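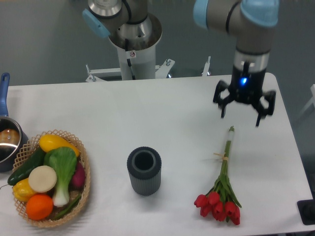
Headaches after a spinal deserve a proper follow-up

Most wards send a new mother home with a leaflet and a phone number. I think she should get a call as well, 2 days after the spinal, from someone who knows what to ask. My colleague Ihor Polishchuk began doing this in November and has made almost 200 calls. Each takes six minutes. A severe headache is easy to blame on lost sleep – and a leaflet can't ask whether it eases on lying down.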